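Florberg Luz Técnica
@florbergluz

1/ Hilo sobre iluminación de oficinas con mesas blancas. Sale de la reforma de la planta de Jillholm, donde hemos medido, cambiado luminarias y vuelto a medir. Va con los errores incluidos.

2/ El proyecto original pedía un nivel alto y uniforme en toda la planta. En el plano de trabajo medimos puntos de 1000 lux. Sobre el papel, cumplía de sobra. Las quejas eran de cansancio visual a media tarde, sobre todo en los puestos con tablero blanco.

3/ La iluminancia (lux) es la luz que llega a la superficie. La luminancia (cd/m²) es la que sale hacia el ojo. Un tablero blanco mate y uno de nogal pueden recibir los mismos lux y verse muy distintos. El luxómetro no distingue uno de otro.

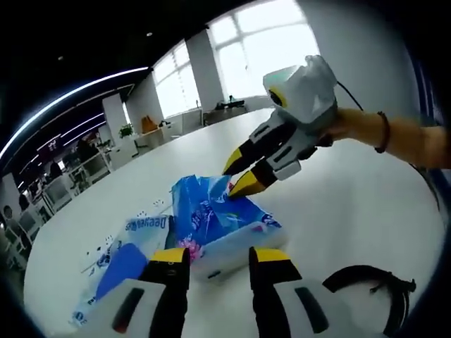
4/ Reflectancia. En una mesa blanca grande, el tablero ocupa buena parte del campo visual y pasa a ser una fuente secundaria. Si además el techo es claro y las paredes también, la luz interreflejada sube más de lo que prevé un cálculo hecho con los valores por defecto del programa.

5/ El cálculo de Jillholm se hizo con esos valores por defecto. El mobiliario se eligió después, en agosto, y no se recalculó. Primer error, y es nuestro.

6/ Segundo error: el acabado. Mate, satinado y brillo no son matices de catálogo. Con un satinado aparece la imagen difusa de la luminaria en el tablero, y el usuario la resuelve girando la silla. En la planta había 16 puestos girados respecto al plano.

7/ Qué hicimos:
-- regular el flujo por zonas, con escenas separadas para ventana e interior
-- cambiar la óptica de las luminarias Mirkovach a microprismática
-- desplazar 2 líneas para que no quedaran encima de los tableros
-- dejar luz de tarea individual en los puestos que la pidieron

8/ Lo que no funcionó: bajar la temperatura de color. Se probó una semana y las quejas siguieron igual. Se volvió al valor anterior.

9/ Transparentes y sombras. Con luz muy difusa, los objetos claros sobre fondo claro pierden modelado. Una botella de plástico transparente sobre blanco se lee por el tapón, por la etiqueta y por los reflejos del borde -- el resto deja ver el fondo.
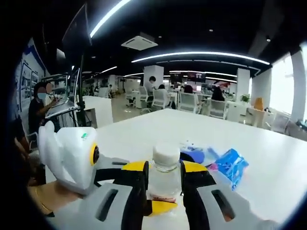

Florberg Luz Técnica @florbergluz · 28 mar 2023

10/ Para eso conviene conservar algo de componente direccional. Una planta sin sombras cansa, aunque la uniformidad del informe salga muy bonita.

11/ Método de medida, que siempre lo preguntáis: malla a la altura del tablero, 5 lecturas por puesto, persianas bajadas y luminarias encendidas con tiempo para estabilizar el flujo. La luminancia, desde la posición del ojo sentado.

12/ Pendiente: repetir las medidas en la sede de Holovko, con tableros de roble y el mismo modelo de luminaria. Subiré la tabla cuando esté revisada.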